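June, dye notebook, MacAulay shed. Started 7.20 am, kettle on first.

Picking up from the last entry, where I'd left the grey fleece soaking overnight and gone home feeling pretty pleased with myself. Weighed in at 380 g greasy before the soak. After two scours in the Hivby stuff and a proper dry on the rack it came out at 272 g, which is a lot of lanolin and paddock to send down the drain, but the lock structure held up beautifully and there's no felting at the butt ends at all. I was sure I'd cooked it on the second wash! I'd walked off to answer the phone and came back to the tub steaming away much harder than I like.

Note for whoever does the next one: Hivby goes in after the water, not before. I keep writing this down and I keep doing it the wrong way round, and then there's foam up to my elbows and another rinse to get through.

Today's job was eucalyptus leaf on the scoured wool, no mordant on one half, alum on the other. Leaf is the dried stuff from the bag by the door (stringybark, I think, but the label has gone soft and the pencil's rubbed off, so I've written "door bag" in the colour book and we'll live with it). 370 g of leaf into the big Drakavetti pot, lid on, low simmer from 8 am. By nine the whole shed smelled like a chest rub. I love it. The neighbours on the lane side have stopped mentioning it.

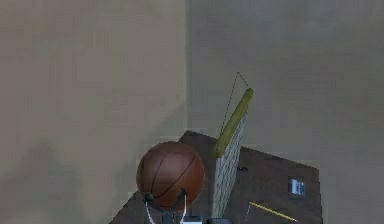 Brown basketball above the dark table, in the corner.

The Drakavetti pot is holding heat far better than the old one did. It's heavy and I swear every time I lift it, but it doesn't creep up to the boil when you turn your back, and with eucalyptus I want it low for the first hour anyway. Last autumn's batch got away from me and went from a nice rusty orange to a brown like strong tea. Perfectly good brown, plenty of jumpers would be glad of it, just wasn't what I'd promised for the Zaritz sample cards.

Speaking of which, the Zaritz cards. They want six swatches each of orange, gold, the greeny-grey and whatever I'm calling the pink these days, all on the same base yarn, all labelled on the back with the plant and the mordant. Fine by me. The trouble is they've sent the base yarn in two lots and the two lots don't take dye the same way. I tested a bit of each in leftover onion-skin bath and lot one came up a shade warmer. You can see it in daylight and lose it completely under the fluoro tube, so please, if you're matching, take it out to the roller door.

Alum half: mordanted yesterday arvo, left in the cooling bath, wrung out this morning. I made up the cream of tartar separately in 1,000 ml of warm water and tipped it in slowly, instead of chucking the powder over the wool like I did in March. Handles much nicer. None of that sticky feel.

Wool in at 9.30, both halves in the same pot, alum half tied with the white cotton and plain half tied with the blue. Half an hour in, the plain half was already ahead. It always surprises me, eucalyptus, how little help it wants! You go to all this trouble with the mordant and the bare wool just grabs the colour and runs. 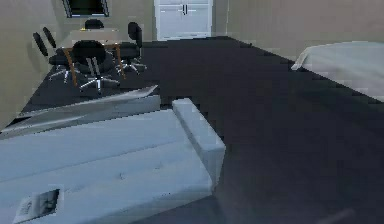

Reply pencilled in the margin here, from the afternoon crew: try pulling the plain half at the hour and leaving the alum in till it's cold, we did that with the ironbark and the two came out far closer than they had any right to. Also, your blue ties bleed, so use the undyed ones.

Fair point on both. I've had a look at the ties and there's a faint blue ring on the plain skein, right where the figure-eight crosses. It'll be inside the ball once it's wound, but it can't go on a sample card. I've put the blue cotton in the rag tin so I'm not tempted.

Took the advice and pulled the plain half at 10.30. Hung it on the outside line to cool before rinsing (never straight into cold water, we've all got a felted hat's worth of regret about that). Colour wet: a deep burnt orange, a bit like marmalade made with too much peel. It'll drop a shade or two as it dries, so I'm not writing it in the colour book until tomorrow.

Then the alum half on its own in the pot, gas off, lid on, towel round the lid. Left it alone. I'm terrible at leaving things alone, so I went and sorted the jars.

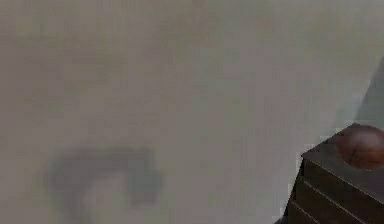
Pale grey-beige with the dark smudge, lower left.

Jar news. The madder is nearly finished and what's left is mostly dust, so it'll need straining through the fine cloth or you'll be picking bits out of the yarn for a week. Walnut hull has grown a skin. Smells fine, skimmed it, put it back. The iron water has gone a lovely filthy orange and I moved it to the bottom shelf, well away from everything, with its own spoon. Please keep that spoon with that jar. One stir with an iron spoon in the gold bath and you've got khaki, and I've already made enough khaki this year to outfit a scout hall.

I also tried a scrap of the alum wool in half-strength iron water while I was there, a quick dip and straight out again. Went a soft mossy grey that I like better than anything else I've made this winter. Could be the greeny-grey for Zaritz if I can do it twice, which is the bit I'm usually bad at. Wrote the dip down as a slow count to twenty. Someone with a watch might improve on that.
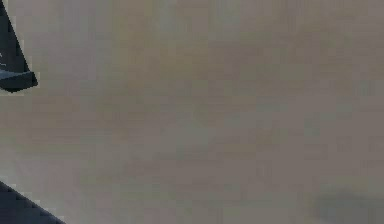
Can the leaf bath be used again tomorrow?
Strain it tonight and it'll give a second round, paler and more golden than the first, so keep it for the gold swatches and don't expect orange.

3 pm. Alum half still lukewarm, so I'm leaving it in overnight after all. Brighter than the plain half where it pokes above the liquid, more yellow in it, and a bit streaky at the top end where it floated. I've weighed it down with the old saucer.

Still to do: strain the bath, wash the cloth, ring Zaritz about lot two and ask if they'd take all the cards on lot one. Order more Hivby before we're down to the dregs. The tap over the tub at MacAulay is dripping again and wants a washer, half-inch, there might be one in the biscuit tin.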